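小朋友，你有没有趴在桌子上，盯着木头的花纹看过？一条一条弯弯的线，像水波，又像山路。它们可是大树写的日记呢！

## 树是怎么长胖的

大树每年都会长高，也会长胖。树皮里面藏着薄薄的一层，叫“形成层”，新的木头就是从它那儿长出来的。

春天雨水多，天气暖，树长得飞快，这时候的木头颜色浅浅的，比较松。到了夏末，树慢慢放慢脚步，长出来的木头颜色深一点，也更结实。一浅一深，合起来就是一圈，也就是**年轮**。

住在四季分明的地方的树，一般一年长一圈。马德莱娜·巴雷托老师带我们去过马南斯森林，那里有一截倒下的老橡树，我们趴在上面数了半天，数到了 19 圈，后来才发现那只是一根树枝！树干上的圈有 700 多道，哇，数得眼睛都花了。

## 宽圈和窄圈

雨水充足的年份，圈往往宽；干旱的年份，圈往往窄。要是虫子把叶子吃光了，那一年的圈也可能特别细。

## 圆圈怎么变成了波浪

把树干横着切，看到的是圆圈。顺着树干竖着锯成木板，圆圈就变成了长长的线。树干哪里有点弯，锯子从哪里斜着过去，线条就会跟着拐弯、起伏，有的地方还会挤得密密的。

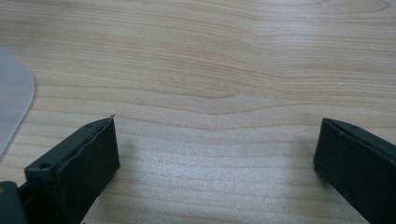 **锯木板的时候，为什么有的花纹直，有的花纹弯？**

要看锯子从哪里切下去。对着树心切，花纹又直又整齐；偏离树心，贴着年轮的边切，花纹就弯弯的，有时像一座座小山。

## 动手试试

找一个洋葱，先横着切一刀，再拿另一个竖着切一刀（请大人帮忙拿刀哦），比比两个切面有什么不一样。再去家里找找木头做的东西，拿张纸盖在上面，用铅笔轻轻涂，有些花纹会自己跑出来！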